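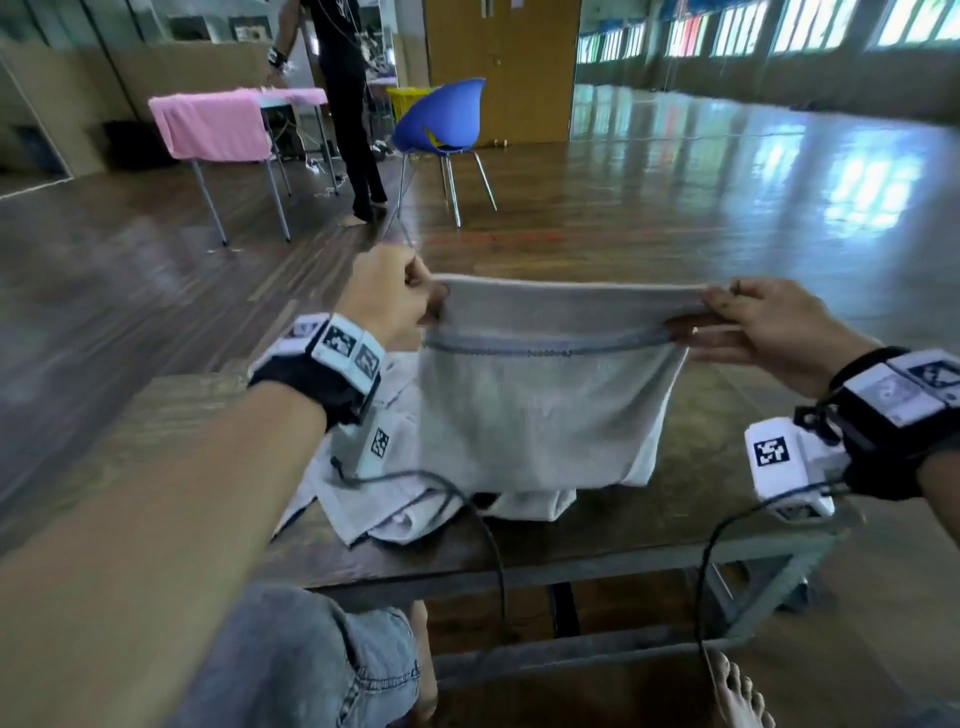 TUNCOMBE, May 2026 – The robotics company Zarach has opened a second recording hall in Tuncombe, where people teach household tasks to robots by doing them with their own hands. The first task is the folding of towels.

The workers wear straps on both wrists with small white blocks, printed with black-and-white square markers. The software follows these markers and calculates how each hand moves and turns. A worker sits or stands at a table, takes a towel by the top corners, stretches it and folds it, then begins again with the next one.

Zarach started the work in February in a smaller room and has kept 349 towel demonstrations from that period. Recordings in which a marker was hidden for too long were removed. According to the company, this happened mostly when the cloth fell over the wrist, and the instructions for workers now ask them to keep the towel in front of the body while they hold it up.

The recordings go to Nimura, a partner company which builds the two-armed robot that will learn from them. Nimura also tested remote control, with an operator moving the robot's arms from a separate desk. That method is still used for checking the results, but it was slower with soft materials – one towel could take up to 8 minutes.

Workers at the hall record for two hours and then change places or rest. The cables of the wrist devices remain a common complaint, and Zarach says that a version without cables is in preparation. It did not give a date.

A third company, Halim, will supply bed linen and pillowcases for the next group of tasks. Shirts are planned after that.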